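About Us

Home > About Us > Who We Are

Ondstead School of Languages teaches Vietnamese, Turkish, Mandarin and English to adults. The school was founded by Cường Từ, who remains its Principal, and it occupies the upper two floors of the former Grorken printing works. Classes are held in the daytime and in the evening throughout the year, with a closure of two weeks in August.

Our purpose

The school exists to help adults use another language in ordinary life. Most of our students come to us with a particular need: a new post abroad, a marriage into a family that speaks another language at home, or a relative whose letters they would like to read without help. Our courses are planned with such needs in mind. Grammar is taught fully and from the first week, but each unit is built on a task that a student may expect to meet outside the classroom, such as renting a flat, speaking to a teacher or asking for advice at a chemist's counter.

Our courses

The school offers 17 courses across its four languages, from complete beginner to advanced. Groups are kept small. A standard course lasts one term and meets twice a week; the intensive course covers the same ground in five weeks and meets every morning. Students who have studied elsewhere are asked to sit a short placement interview before they enrol. There is no charge for the interview and no preparation is needed.

Private tuition may be arranged in any of our languages, subject to the availability of staff. Employers who wish to enrol members of their staff as a group should write to the school office.

Our teachers

All teaching staff hold a recognised qualification in language teaching and are fluent in the language they teach. New teachers observe classes for a full term before they take a group of their own. The Turkish department is housed in the Başaran Room on the second floor, together with its collection of novels, newspapers and recorded plays, which students of every department are welcome to borrow.

Reading in daily life

Students of Mandarin, Vietnamese and Turkish follow a reading strand alongside their main course. It deals with the short printed texts that textbooks tend to leave out: timetables, labels, forms, notices and receipts. In the Mandarin beginners' course, students learn 200 characters in the first term, chosen for how often they appear on signs and packaging.

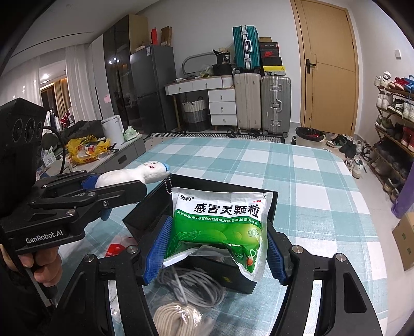
Written work for the reading strand is marked weekly and returned with comments. Students keep a vocabulary notebook, which the teacher reviews at the middle and the end of term. Those who complete the strand receive a separate certificate.

Study between classes

Exercises and recordings are made available through Sketeo, our online study area. Every enrolled student is given an account, which stays open for 46 days after the end of the course. The study room on the first floor may be used whenever the building is open.

Visiting the school

Prospective students may sit in on one class free of charge by arrangement with the school office. The building has a lift and step-free access from the rear courtyard.

Page last reviewed: 2/4/24

Courses and Fees | Term Dates | Placement Interviews | Contact the Office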